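2022-03-26
Posted by A. Dissanayake, equipment planning, Trutthorpe site

Ticket: Replacement fingers and second gripper for cloth sorting cell
Status: open, waiting on quote
Priority: normal

Problem as first reported: the Trumer gripper on the cloth cell drops thin fabric on the first pick. Thick fabric is picked without trouble. The request attached to the report was to buy a complete second gripper before the April budget closes. Planning asked for troubleshooting first, as the quoted price of 3,510 is above what the site can approve without a second signature.

Checks done so far

Power and cabling. Connector reseated at the wrist. No change.

Firmware. Already at the current release. Rolled back one release, repeated the test, same drops. Rolled forward again.

Grip force. Was set to 60 percent in the cell program. Raised to 80. Fewer drops on single-layer cloth, but the fingers now drag the cloth sideways when they close near the table. Left at 80 for now.

Finger alignment. Closed the gripper on a paper strip. The strip pulls out with light effort near the tips and holds firmly lower down. Repeated three times with the same result. The tips do not meet evenly. The mounting screws were at the right torque, so the fault is in the fingers or in the slide behind them.

Swap test. Moved the fingers to the Rotside training unit. The uneven contact followed the fingers. The slide on our unit is therefore not the first suspect, and a complete gripper is hard to justify on this evidence.

Cost comparison

Option 1: complete second gripper, 3,510 as quoted. Includes fingers, wrist plate and cable. Lead time runs past the April close, so the money would have to be committed now and carried over.

Option 2: 2 finger sets, one to fit and one for the shelf. Quote requested, not yet received. Would come out of the consumables line and needs no second signature.

Option 3: keep the present fingers and add soft pads. Cheapest, but pads take up part of the opening and would have to be replaced on a schedule. The cell program would need new open and close positions. Engineering time has to be counted against this option even though it does not show on the purchase order.

Recommendation is option 2. If the new fingers show the same uneven contact after fitting, the slide goes back on the list and option 1 is reopened under this ticket number. Please do not open a new one.

Work surface

The table came up in the request too, as a line for a matte mat. The finish on the wood reflects the overhead light, and the glare lands between the open fingers, where the wrist camera looks for a cloth edge. White cloth is the worst case there.

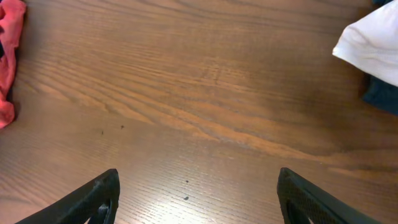 A mat is a small item and can go on the same order as the fingers. Before it is added, someone on the cell should try turning down the nearest light and rerun the edge test. The table should be wiped before that run too - small dark specks on a bright patch are a possible cause of false edge points, and the log does not separate those from real ones. Color of the mat is still open. Dark navy cloth will be hard to find on a black mat, so a mid gray is the working choice.

Pending

- Finger quote from Trumer.
- Edge test with the light turned down, results to this ticket.
- Mat size. Measure the reach area only, not the full tabletop.
- Confirm that the finger sets fit the older wrist plate. The part list shows two plate versions and the plate on our unit has no label.

Next update when the quote is in.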